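Whey, Water and Soap: What Makes a Glass Container Hard to Read Through
Project report, second draft, 3/22/20
Leonardo Rinaldi, with Thắng Kiều

Why we picked this

Our assignment was to choose an everyday object and find out something about how people use it. Most of the class went for chairs or phones. Thắng and I went for glass containers, mainly because my kitchen shelf on Grodton is full of them and I can never tell what's in what. My roommate makes cheese (badly), so there is whey, and there is also leftover dish soap solution, old rice water, and a green tea thing that I won't go into. They all end up cloudy and they all look the same from across the room.

So our question was pretty simple. How much does the glass itself change what you think you're looking at? We wanted to know if people could name the color of a liquid, and say how full a container was, when the glass had curves or panels in it.

What we did

We asked 30 people from our building and from the Segura study lounge to look at filled and empty containers for a few seconds each. They wrote down the color of the liquid in their own words and then marked the fill level on a paper outline. We ended up with 183 usable answers. There were more, but 46 had to be thrown out, mostly because my handwriting on the answer slips was so bad that people put the fill level where the color was supposed to go. Sorry, everyone.

We mixed the liquids ourselves with water, a little milk and food coloring. Thắng kept the recipes in a notebook and I kept spilling on the notebook. The green batch took the longest to get right – one drop too many and it looks like paint, one drop too few and people just write "milk."

The green batch

I ended up liking this one best. The liquid is pale and milky, with only a little green in it, and it gives the glass walls a soft sage tint. Next to a second container that is mostly empty, the difference is really strong, and the clear one practically disappears against a white background. You only find it by its corner and its edge.

The side panel matters too. It's recessed, with a slightly raised border, and light streaks down the glass in bright vertical lines. Several people told us afterward that they had followed those lines with their eyes and forgotten to look at the liquid at all! Where the rim curves over, the glass goes bluish gray, and I think that explains why "blue-green" turned up in our answers when there was no blue in the recipe.
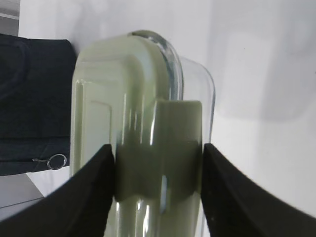
What people wrote

Color words were all over the place. For the green batch we got "sage," "mint," "old pond," "celery," and one "hospital." For the plain milky one people mostly agreed with each other, which was a relief to type up. The Corkach group (friends of Thắng's from his old school) used much longer descriptions than anybody else and I had to shorten them to fit the table.

Fill level was worse than color. With straight, flat glass most people marked the line close to where it belonged. With a curved top they tended to mark it too high, and the arch shape seems to pull the guess upward. We didn't measure this well enough to give a proper average, so I'm leaving it as "too high" and our instructor can take points off.

Things we would change

Light, first of all. We moved tables once and the reflections changed completely, so some of the answers can't really be compared. We should have picked one spot and stayed there.

Also the empty containers. We used them as a kind of rest between the filled ones, but people started hunting for something in them, and two wrote down colors anyway.

Thắng wants to repeat the whole thing in August with darker liquids, and he has already written to his cousin in Cesis about borrowing older glass with thicker walls. I'd like to try labels. My shelf at home has them now – masking tape and a marker, nothing fancy – and the whey has not gone into anybody's tea since.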